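Week 8 notes: showing a robot what to do

Okay, so last time we got as far as kinesthetic teaching, where you grab the arm and push it through the motion yourself. It's lovely for simple stuff and it's how most people start, but try it on anything with two hands and you'll run out of hands pretty quickly! I spent a whole January at Steltitz trying to teach one arm to fold tea towels that way and my shoulders have never forgiven me.

The other family is where the person does the job and the robot copies it later. You wear or hold something that records where your hands go, and the arm stays out of it completely. Most of what we do in the Plidholm lab is this kind, and it's what you'll be doing for Stamano, the class project (groups of 2, sign up with Johannes Mnguni).

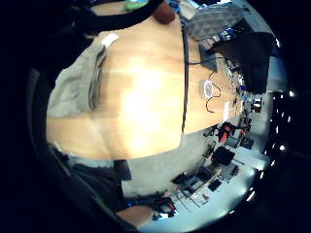 Why not just use a joystick for everything?

Because it's slow, and the slowness gets into the data. People driving an arm by joystick tend to move one direction at a time, stop, think, then move again, and a policy trained on that will happily learn the stopping and thinking too.

Remote control still has its place, mind you. If the job depends on how the arm behaves near its limits, you want the real arm in the loop, and leader-follower setups (a small arm you hold, a big one that mimics it) feel a lot more natural than a stick. Read the Zulu handout for that part, I won't go over it again in class.
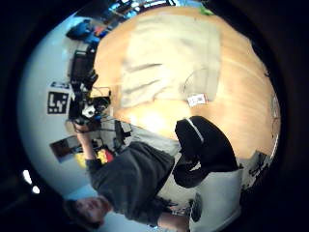 Last changed: 2 July 2022

Now, soft things. Cloth is where hand demonstrations really earn their keep, and also where beginners get into trouble. A mat or a bag never lies the same way twice, so please don't smooth everything out to your favourite starting shape before each take. Mess it up a bit! Perla Xolalpa recorded nearly 400 takes for her thesis and threw out a big pile of the early ones for being far too tidy.

A few habits I'd like you to pick up:

- Keep the printed markers in view of a camera. If your sleeve keeps flopping over one, roll it up.
- Move at a normal, relaxed speed.
- If you fumble and recover, keep the take and label it. Recoveries are gold.
- Check your cables before you reach across the table, not after.
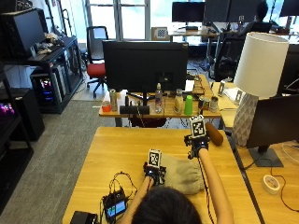
How many demonstrations does a task need?

It depends on how much the task varies from one go to the next. Picking up the same can from the same spot needs very few, while bagging odd-shaped things from anywhere on the table needs plenty, so start small, train, watch where it fails and record more of exactly that.

For week 9, bring your task written out in plain words, one page at most, including what counts as done. "Put the thing in the bag" is fine as a title but I'll be asking which thing, which bag and whether it's allowed to fall over.

Questions about these notes: see Johannes at the Plidholm lab | © Plidholm robotics teaching notes | Back to top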